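Teaching grippers to pick sachets: what I did with my term
Project report, Iñaki Peñalver
2022-10-25

So my project was supposed to be about learning algorithms and ended up being mostly about sachets. I'm going to write it up in the order it went, because my supervisor said the messy version is more use to the next student than the clean one.

The question I started with in April was pretty narrow. If you teach a picking policy from human demonstrations done with hand-held grippers, does it matter how tidy the demonstrations are? Most people in our group get told to be smooth and consistent: same approach, same grasp, same speed. I wanted to know if a policy trained on tidy demos does worse on a messy pile than one trained on demos where the person fumbles a bit and recovers. I called the two sets Condell (tidy) and Cantero (messy), after the two streets I bike down to get to the lab. Sorry to anyone who went looking for the acronym.

The task is the same in both sets. You take one packet out of an open-fronted box, put it down on the table, then do it again with the other hand. Sachets are horrible for this. They're thin, they slide over each other, and when you close on one you quite often get two. Rigid blocks, which I used for my pilot, taught me almost nothing useful about any of that.

I spent the first while just getting used to the grippers. Your own fingers know how hard they're squeezing and these don't tell you much, so you learn to watch the pads and go slow. I started each demo with the jaws open over bare table so that every recording had the same kind of beginning. 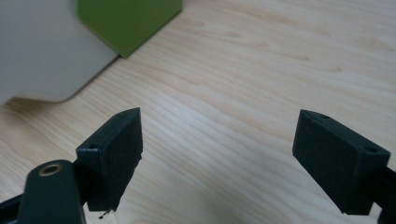 The pads we print ourselves, and I went through a few shapes before settling on the block with the bevelled top. A rounder one I tried early on was lovely for blocks and hopeless for anything flat. If you're going to print your own, print spares on the same day with the same settings. I didn't, and I lost an afternoon working out why my grasps had changed.

I recorded 1,000 demonstrations in all, half in each set. I did most of them myself, which is a weakness and I'll come back to it. Every session got run through Tratance, the little script our group uses to throw out recordings where the tracking drops. I'd budgeted for losing a few. Condell came through nearly untouched but Cantero lost about 4 per cent, and I think that's down to me twisting my wrist in odd ways during the recoveries. I re-recorded those so the sets matched.

One thing I changed partway: at first I restacked the pile neatly before every demo. That made the messy set not very messy. From the second week on I just pushed everything back in and left it however it landed – much quicker, and a better test too.

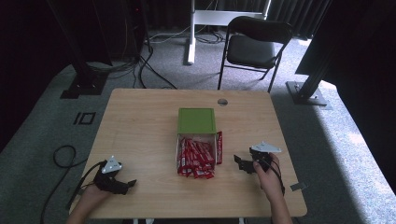
Two-handed set-up at the table, with the open box of red packets between the grippers.

For training I used the same network and the same settings for both sets, no fiddling. Testing was on Darnel, the two-armed robot at the end of the lab, with a full box at the start of each run. I scored a pick as good if exactly one packet came out and ended up flat on the table. A double counted as a fail, and so did anything dropped over the edge.

The result: the Cantero policy did better on a full box, and the gap got bigger as the pile got lower. When the Condell policy missed, it tended to close on nothing, lift, and carry on as if it had a packet. The Cantero one would often go back in. It was slower, though, and sometimes it did a pointless little wiggle that I recognize as my own, which was a strange thing to watch a robot do.

I trained each policy twice with different random seeds and the ordering held both times. Two seeds isn't a lot. I'd want more before I said this to anyone outside the lab.

Other things I'm not sure about. Almost all the demos come from one person, so maybe I'm just bad at tidy picking. I also never tried mixing the sets, and I really should have, because a half-and-half blend is what anybody sensible would want to use. And I only tested one kind of packet. Something with a stiffer wrapper could behave quite differently.

If you're picking this up next term, the recordings are on the group drive in two folders with my notes beside them. Start with the mixed set. And cut your fingernails before a long session, because the grips dig in after an hour or so.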